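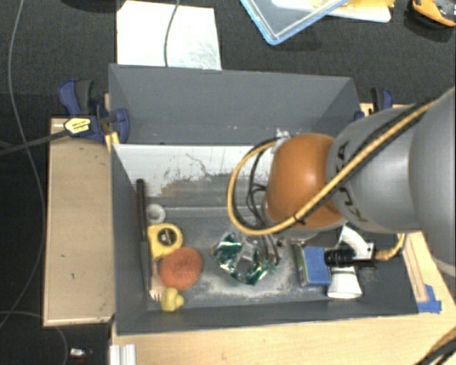

Moving packing staff onto a mixed-item picking bench takes longer than fitting the bench. At the Skuvaldale returns depot we had the arm working within days, and then spent most of September changing how the shift was run. These notes are for team leaders at Jellgate sites who are about to do the same. Start with what goes in the bin. A tape measure, a sponge and a crumpled foil packet can all end up in one bin, and people need to learn which sorts of thing the arm can be left with and which they should take out by hand.

Home | Sites | How-to guides | Training | Search this site Go

Before the first shift

1. Write down who may stop the arm. At Skuvaldale it is everyone on the bench.
2. Tell staff what happens to their hours. Ours stayed the same, at 35 a week, and they asked for it in writing.
3. Agree where missed items go. We use a shelf at waist height next to the sorting desk.

During the first weeks

4. Put two people on the bench. One clears misses and the other keeps the log.
5. Swap them every 15 minutes. Watching is more tiring than packing, and attention drops.
6. Check the cables on the arm at the start of each shift. If a tie has come off, leave the arm stopped and call maintenance.
7. Do not let anyone reach into the bin while the arm is live, even for an item they can see is stuck.

Pay and grades

Bench work is not the old packing job. Log keeping, fault calls and restarts belong to the Ollent operator grade, so move people up when they start doing them. We waited until the end of the trial and had four complaints, all fair.

Keep one hand-packing line open. Staff who do not want the bench should have somewhere to go, and you will need the line when the arm is down for service.

Ziad Majali, shift planning. Updated March 5, 2018

Contact us | © Jellgate | Back to top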